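Ticket: Hinlow bench, hand gripper loses thin bags
Status: open
Component: gripper jaw / width reading

Okay, so the slipping is back. I ran 25 grabs on the clear bags this morning and the log says the jaw is fully shut on 10 of them, bag or no bag. Film that thin just doesn't register! Everything thicker reads fine, so I don't think it's the encoder.

Things I tried: wiped both tips with alcohol, re-zeroed the width (twice, the first time I forgot to save it, sorry), and went back to the old Kela config. Zeroing helped for a while and then the reading drifted again by grab 38.

Could somebody at Clilham check whether the closed threshold changed in the last update? Mine is set to 300 and I'm pretty sure it used to be lower. I'm leaving the tool on the bench as is, so please don't re-zero it before I've pulled the logs. I'll attach those after lunch.
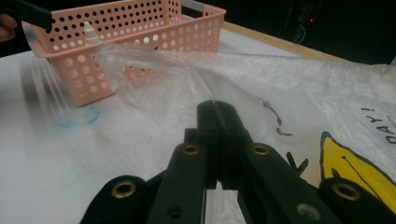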